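FOR IMMEDIATE RELEASE

Britside Realty Questions the "Instant Offer" Pitch to Wostesville Home Sellers

WOSTESVILLE, Monday, September 8, 2025 - Britside Realty, an independent brokerage serving Wostesville and the Kamata neighborhood, today released its review of the cash offers that local homeowners have been getting by mail, text and phone. The firm's advice to anyone holding one of these letters is to read the second page before getting excited about the first.

The review covers 69 written offers that homeowners brought to the Britside office through the end of July. Owners were asked for the whole packet, including the fee sheet and the repair terms. Plenty of them had never been sent a fee sheet. They were told it would come after the walk-through.

"A price with no fee sheet is a guess printed on nice paper," said Kazuhiro Matsuda, managing broker at Britside. "I've sold houses here for a long time and I would love to meet the buyer who pays full value, asks for no repairs, charges nothing and closes on Friday. I haven't met him yet."

Among the offers reviewed, 5 held the opening price all the way to the final contract. The rest were lowered after an inspection, loaded with a service charge, or both. Britside does not claim its sample stands for every seller in town. People who are happy with an offer have little reason to carry it across the street to a broker, and the firm says so in the review.

Britside also looked at how the reductions were explained to owners. "Market adjustment" was a favorite, although in several cases the market had been given less than two weeks to adjust. One owner was charged for replacing a water heater that the buyer's own report listed as being in good condition.
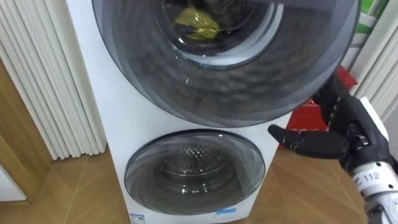

Appliances are where many of these deals get vague, and Britside is asking sellers to pin them down in writing. Offer letters tend to say "all appliances" or "appliances as seen," wording that can mean anything once the parties disagree. A white stacked laundry unit with two round front doors, one above the other, may look to a buyer like part of the house and to a seller like something that is coming along to the next place. Whether it stays should be a line in the contract with the item named. The same goes for refrigerators, window units and anything else that could fit on a truck. Do not take a friendly nod during the walk-through as an answer.

Britside has no quarrel with selling for cash. Some owners need a fast closing, and some houses need more work than a bank will lend on. What the firm doubts is the claim that speed comes free.

It has doubts about its own trade as well. Fumiko Wada, who runs seller services at Britside and wrote most of the review, said homeowners should be just as hard on agents.

"If an agent tells you your house will go over asking in a weekend, ask for the addresses of the last few that did," Wada said. "Then ask about the ones that didn't. If all you get is a folder with a sunset on the cover, keep looking."

Wada also recommends that sellers ask any buyer or agent for the full list of costs on one sheet, find out who pays for a second inspection, and get the deadline for price changes in writing. A buyer who will not name a deadline is keeping the right to come back for more, she said.

Sellers in the Veretti condominium complex should take extra care. Association transfer fees there are charged at closing, and several offers in the review left open who would pay them.

Printed copies of the review are free at the Britside office and can be mailed on request. Owners may also bring in an offer for a read-through at no charge. They will not be asked to sign a listing agreement, and staff will say so if the offer looks fair.

About Britside Realty

Britside Realty is a locally owned brokerage handling houses, condominiums and small rental buildings in Wostesville and Kamata.

Media contact: Fumiko Wada, Seller Services, Britside Realty, Suite 240, Wostesville

###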